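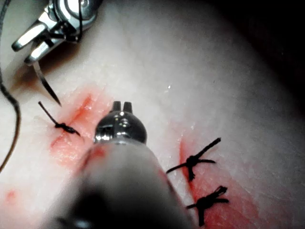
Your Questions About Stitches and Going Home, Answered

By Sipho Mtshali
20/01/2023
6 min read

I get so many messages after people come home from a small operation, and the same worries come up again and again, so I've gathered them up in one place. I was a ward nurse at Bassey for a good long while before I moved over to the follow-up phone line at Troltau, and please believe me when I say there is no silly question on this list! Whatever your own surgical team wrote on your discharge sheet comes first, and if my answer and theirs don't match, go with theirs.

Will my stitches have to be taken out?

That depends on the kind you have. Some dissolve by themselves over a matter of weeks, and some need to be removed by a nurse. If your sheet doesn't say, call and ask before you leave town or book anything. Last year I spoke with a lovely man who had driven all the way to his sister's place in Wulau before he thought to check, and he had to drive all the way back.

When can I shower?

Many people are told they can take a quick shower after a day or two, but it does vary with the operation and the dressing. Let the water run over the area without aiming the spray at it, skip the scented soap, and pat dry with a clean towel. Baths, hot tubs and swimming pools are a different matter – wait until you've been told the wound is fully closed.

It itches like crazy. Is that bad?

Mild itching is very common while skin heals, and I know it can drive you up the wall at two in the morning. Try not to scratch. Loose cotton clothes help a lot of people. If the itching comes with a spreading rash, or blisters where the tape was, you may be reacting to the dressing, so give your team a call.

How do I know if it's infected?

Call the same day if you notice redness that's spreading, more swelling or pain than you had yesterday, pus, a bad smell, a fever or chills. A little pinkness right along the edge is common in the first few days. If the wound opens up or the bleeding won't stop with firm pressure, get emergency care.

Can I lift my toddler?

Oh, this one breaks my heart every time, because they do not understand! Ask for your own limit in pounds and write it down. Until you're cleared, sit on the couch and let them climb up beside you – it's still a cuddle.

What about the scar?

Scars keep changing for many months, often a year or more, so please don't judge yours in February if your operation was in January. Keep it out of the sun, and once everything is closed, ask whether gentle massage would suit you.

Who do I call with something that isn't on this page?

The Troltau follow-up line is extension 46, and we're happy to hear from you even if you only want a bit of reassurance. Have your discharge sheet and your list of medicines close by when you ring, and a pen if you can find one.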